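Ticket 1272 — right gripper drops out of tracking mid-episode, bracelet/organizer task
Project: Plurna
Station: 7
Opened by: Bezawit Ayele
Assigned: Robel Bogale
Priority: high (blocking)
Status: monitoring

Bezawit, 09:40
Right hand pose jumps. Not every episode. Operator moves normal, then in playback the right gripper teleports a hand's width sideways and comes back. Left is clean the whole way. Jaw encoder values look fine on both, so it's pose only. Did a restart of the tracking service, no change. Restarted the whole PC, no change.

Bezawit, 09:55
Forgot to say, started after the Initz update went on. Might be nothing.

Robel, 10:20
Which build? And does it happen with nothing on the board or only with the organizer?

Bezawit, 10:32
Build 843. Bare board is OK, ran it for a while with just the grippers waving around. Put the organizer back and it jumps agian, mostly when the right hand goes in close to the plastic. Head view from the session:

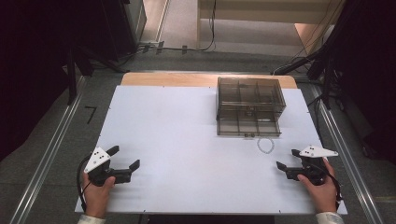
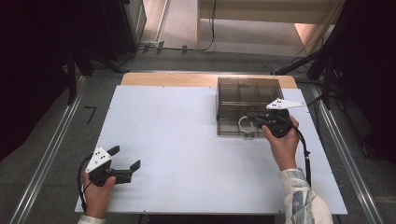

Station 7, both grippers over the board, smoky organizer in use.

Robel, 11:05
OK thanks. Looked at the log. Right plate loses its fit, solver grabs a bad one for a few frames, then recovers. Left never loses it. Two guesses:
1. reflection off the plastic getting picked up as part of the marker pattern
2. right plate came loose on its mount
Check 2 first, it's quick. Power the gripper down before you put a driver on it pls, last time somebody didn't and the jaws closed on a thumb.

Bezawit, 11:30
Plate is tight. Swapped left and right plates anyway and re-registered. Fault stays on the right side. So not the plate.

Bezawit, 11:34
Also tried a different cable on the right one. Same.

Svitlana Didenko, 11:50
Jumping in from Woldegiorgis side, we had something like this in January. Ours was exposure. The update put auto exposure back on without saying so, and anything shiny near the plate washed the dots out. Check the camera config, the line may have been reset to default.

Robel, 12:15
Yep. auto_exposure = true on station 7. It was false before, I have the old file. Set to false, exposure back to 3,000, saved, service restarted. Bezawit can you rerun with organizer in the same spot. Don't touch the lights.

Bezawit, 13:10
20 episodes, drawer and bracelet both. One jump. Much better but not zero. The one bad one is right gripper low over the compartments, wrist turned way over, plate facing almost away from the camera.

Robel, 13:25
That one is probably just occlusion, diferent problem. Solver should drop those frames and not guess. I'll turn on reject-low-fit so it leaves a gap. You'll see a gap flag in the episode list, those go to Fasil for review, don't delete them.

Fasil Gebru, 14:02
Fine by me. What about everything recorded between the update and now?

Robel, 14:10
Quarantine it. Anything from station 7 with the organizer, don't push to training. If a policy learns those jumps it'll swing the arm sideways into whatever's next to it — not doing that again. I'll run the fit check over the batch tonight and release what passes.

Bezawit, 14:18
Moved to hold folder. Zinash Asfaw is on the station tomorrow, told her.

Robel, 14:40
Still open: config check for the other stations, and asking Initz why the update overwrites local camera settings. Leaving this in monitoring until the other stations are checked.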